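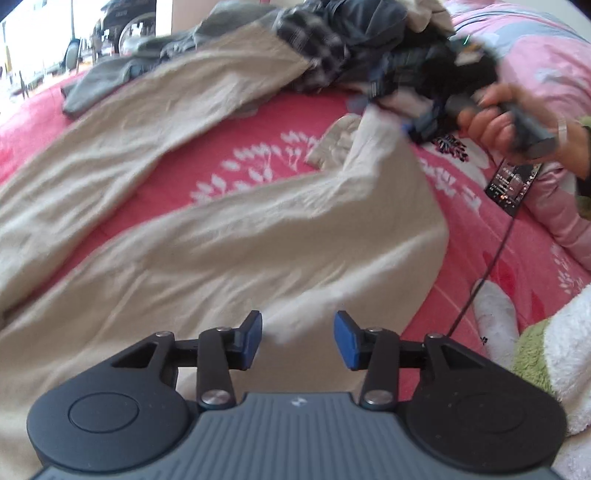
Chapter 6
Comparing Grippers on Soft Goods

Fingertip pads first, everything else after. Most of the trouble students have with cloth starts at the last inch of the tool, and most of the reports we get blame the arm or the controller. So this chapter starts at the tip. Two fingers, a blue pad on each, an open gap between them and a big wrinkled beige garment on the other side of that gap: where do you close? On a block the answer is easy. You close on the middle. Cloth has no middle worth speaking of, only folds, and a fold moves when you touch it.

Chapter 5 compared four arms on rigid parts. Cups, brackets, the usual. Scores were easy to write down: part lifted, part dropped, time taken. None of that carries over cleanly. A garment can be lifted and still be a fail, if you got two layers when the task was one. Or the pinch holds but the rest of the cloth drags half the bed along with it. Keep your Chapter 5 score sheet, you'll need the timing column, but cross out the rest.

What you should be able to do by the end:

Pick a pinch point on a crumpled item and defend the choice in one or two sentences.
Tell a pad problem from a linkage problem.
Set up a fair comparison between a hand-held gripper and the same jaws on an arm.
Read a trial log without being fooled by the average.

6.1 Why by hand

A hand-held tool takes the arm out of the question. No planner, no joint limits, no controller lag. If a person holding the jaws can't get a clean pinch on a hem, a Zilteo arm with the same jaws won't either, and you've saved yourself a week of tuning. Rónán Ní Mhurchú, who wrote the first version of the lab for this chapter, put it more bluntly in the margin of our draft: "hands first, arm later, argue last."

The cost is that people are clever and cheat without noticing. They tilt the wrist. They drag the jaws a little sideways to raise a fold. Watch for it, write it down. A sideways drag is a perfectly good strategy but then the arm has to be allowed to do it too.

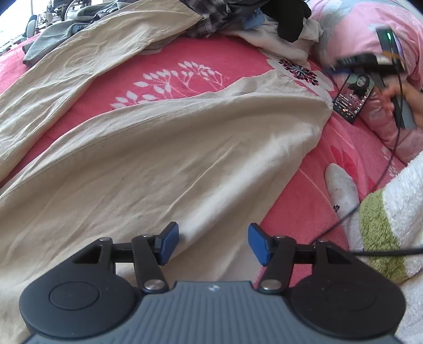
Figure 6.1 Open jaws over a crumpled blanket. Note the long folded edges.

Look for edges before you look for peaks. Beginners go for the highest bump becuase it is closest. A bump is often several layers deep, and the jaws come up with a fistful. A folded edge gives you something thin to go around. Not always one layer, a fold is two by definition, but at least you know what you have.

Patterned backgrounds matter if a camera is choosing the point for you. Leaf prints, checks, stripes, all of them throw up lines which look like cloth edges to a simple detector. The Clakier controller used in Lab 6B lets you turn edge detection off and mark the point by hand. Do both. Compare.

6.2 The trial log

The log that comes with this chapter has 1,497 trials in it, collected in August with two sets of pads. Jemal pads were used for 648 of them. Another 438 used the Furkidier pads, which are softer and a bit wider. The rest are mixed or unlabeled and you should leave them out of your first pass. Don't throw them away though.

Maj-Britt Torvik did the labeling, and her rules are short. A trial starts when the jaws begin to close. It ends when the cloth is let go or the tool is put down. A pinch that slips and gets caught again is one trial with a slip, not two trials. Students get this last one wrong every year, and it changes the numbers more than you'd think.

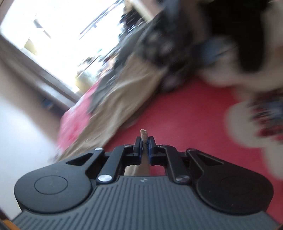

Slips come in two kinds. In the first, the cloth slides out between the pads, and the fix is usually grip force or pad surface. In the second the pads themselves spread or twist, and the cloth just falls out of the opening. That's the linkage. Check the pivots for play with the jaws closed and empty, before the session and again after it. Write down both readings. Loose pivots look exactly like bad pads in the log, same short hold times, same scatter.

Blurry video is going to be part of your data. Fast wrist motion smears the background long before it smears the jaws, so you can often still judge the pinch when the bed or table behind is useless. Mark these "jaws only" and keep going. Do not guess at what teh far end of the garment was doing.

Before Lab 6A: read the pad change steps in Appendix C, bring one long-sleeved garment and one blanket per pair, and copy the labeling rules onto the first page of your notebook.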